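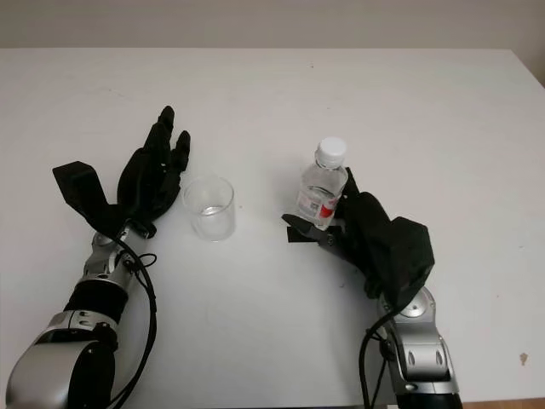
Bench top, marks near right-hand edge. See item 4.

Okthorpe Community Hall, Puvville — pre-hire safety walk-through
Date: August 2, 2020
Done by: Anjani Wibisono
Copy to: Jinlong Fu (bookings)
Last full check: March

Key: OK / FIX / WATCH / N/A. Comments after each. Sorry for handwriting in the original, typed this up same night.

ENTRY AND EXITS

1. Front doors open fully, no obstruction — OK. Left one sticks a bit after rain. Silicone spray in the cupboard, gave it a go.

2. Rear exit, push bar — FIX. Bar works, door swings, but the Sirkus mob have their mats stacked against the outside wall again and the door hits them at three-quarters. Told them in March. Mats to go in the shed, not the walkway. Jinlong can you ring them please, they don't answer my emails.

3. Exit signs lit — OK front, OK side. Rear sign flickering. WATCH. Sparky is coming for the kitchen anyway, add it to his list.

SURFACES AND FURNITURE

4. Tables and benches clean, stable, no sharp edges — OK mostly. White top has smudges and a brownish stain, tried spray and wipe, tried bicarb. Not a hazard. Leave it. Trestles: one with a bent leg lock, tagged it red and put it behind the piano. Do not use. Somebody will use it.

5. Chairs — OK. Stack limit sign has fallen off the wall again. Max 9 high. Reprinted, laminated, needs proper screws this time, blu tack is useless on that paint.

6. Floor, trip hazards — FIX. Lifting edge on the lino by the servery, same spot as before. Gaffer taped for now. Bhutto Flooring quoted $2000 for the whole strip which seems a lot for a strip. Get a second quote.

ELECTRICAL

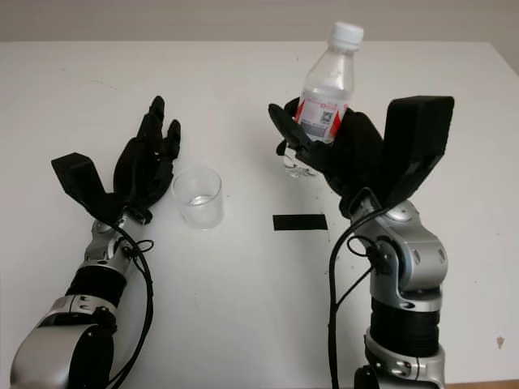

7. Test tags in date — FIX. Urn is out. Both the long extension leads are out. Vacuum is fine, PA is fine, pie warmer has no tag at all and I don't know where it came from. Unplugged it and put a note on.

8. Power boards — WATCH. Piggybacked boards behind the stage. One board per outlet, it's on the sheet, it's been on the sheet for years. Pulled them apart.

9. Safety switch — OK. Test button trips it, resets fine. Remember the fridge is on that circut, so check it comes back on. I forgot last time and we lost the milk.

FIRE

10. Extinguishers — OK hall and stage. Kitchen one: gauge in green but the bracket is loose, one screw doing all the work. FIX.

11. Fire blanket — OK. Behind the tea towels though. Moved the tea towels.

12. Occupancy sign — OK, says 136 seated. The dance group asked if that counts kids. Yes it counts kids.

FIRST AID AND WATER

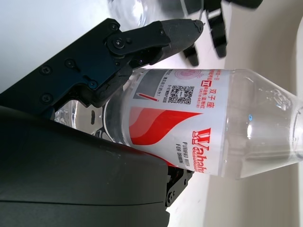
Bottled water. Label reads PURIFIED WATER FOR DRINKING.

13. First aid kit stocked — FIX. No burn gel, two bandaids left, eyewash expired. Have bought bandaids. Receipt in the tin.

14. Drinking water — OK. Kitchen tap runs brown for a few seconds if the hall's been shut up, then clear. Run it before filling the urn. Sign above sink says this but the sign has gone soft from steam, redo.

15. Defib — OK. Light green, pads in date. Cabinet alarm is loud, warn people before you open it to check!!

KITCHEN

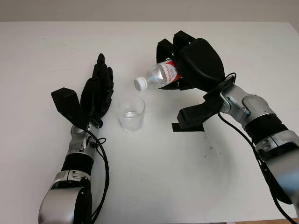
16. Glassware and breakables — WATCH. Found chips in the glasses on the bottom shelf, wrapped them and binned them. The rest are fine for sit-down dos but I don't want them out when the under-fives are in, paper cups only. Same goes for working tables in general — a clear glass standing on a white top like that one is easy to miss if you're reaching past it with a bottle. Put it at the back or use a coloured tumbler. Adding a line to the hire conditions.

17. Hot water temp at hand basin — OK now. Was too hot in March, plumber turned it down.

18. Knives locked away — OK. Key on the hook inside the pantry door.

OUTSIDE

19. Ramp and rail — OK. Leaf litter, swept. Gets slick under the gum.

20. Car park lights — FIX. Far pole out. Spent 40 minutes on hold to council, got a reference number, it's on the fridge.

21. Bins — OK. Lids down please, ibis.

ACTIONS
Anjani: extinguisher bracket, chair sign, sink sign, burn gel and eyewash.
Jinlong: Sirkus mats, second flooring quote, sparky (tags, rear exit sign, pie warmer if anyone owns up to it).
Rear exit to be sorted before the next evening booking. Rest can wait til end of month.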